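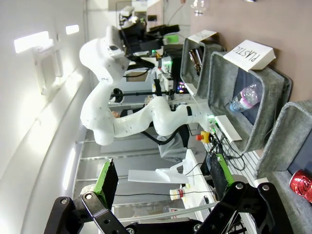 Sorting cell froze mid-grip, twice

yayra_odoi
Thursday's run stopped dead on pick 376. Arm locked, gripper stayed shut, no fault code, nothing in the log (I've read it three times!). Restarted it and it went again eight picks later. Anyone else on the Kanon firmware seen this?

vevcombe_nick
Cable snag. My money's on the wrist lead pulling when joint 6 turns.

yayra_odoi
Checked that first, loads of slack. It does seem worse with crushed cans though, so I wonder about grip force.
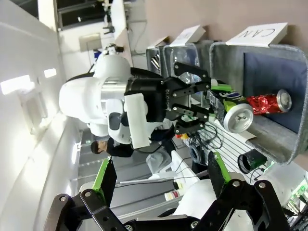 Crushed can in the gripper, CAN bin to the right

stetia_fan
Don't agree with Nick, sorry. A snag would throw an error. Ours did this in February and it was the force limit tripping silently.

vevcombe_nick
Ours never logged the snag either, so I'm sticking with cable.

owusu761
Whichever it is, hit the e-stop before you reach in to free the can. Mine let go of the hold and dropped on my knuckles.

yayra_odoi
Ouch. Will do, and I'll raise the limit tonight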